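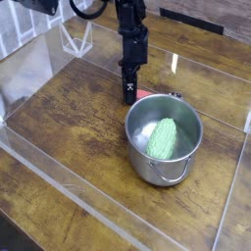
Household Skills, Level One
Handout 4: The Small Pot
Course leader: Kylie Te Moana
Revised 23rd April

Purpose of the session

Students will learn to select, fill and handle a small, deep pot of the kind used for boiling vegetables. Play food is used for all table exercises. Water and heat are introduced in Handout 5.

Parts of the pot

The body is a cylinder with straight sides. The rim is rolled, meaning that the edge of the metal has been turned over. A wire bail handle is attached near the rim and hangs against the wall of the pot when it is not in use. Students should know these terms before the practical assessment in March.

Placing long vegetables

A long vegetable seldom lies flat in a narrow pot. It should be set in at a slant, with the lower end on the floor of the pot. No part should stand above the rim if a lid is to be fitted.

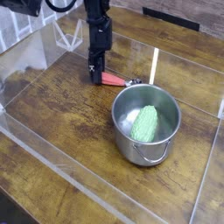 Figure 2. Steel pot with a green play vegetable placed at a slant. The wire handle is down.

Capacity

The pots listed for home practice hold 2000 ml. For the exercise, work out the amount of water needed to fill one to 75 percent, then repeat the calculation for a 4000 ml pot. Show all working.

Before the next session

Read the section on lids in the Tomar workbook. Written answers should be handed to Lachlan Wihongi at the Bernow teaching kitchen. This exercise carries 50 marks.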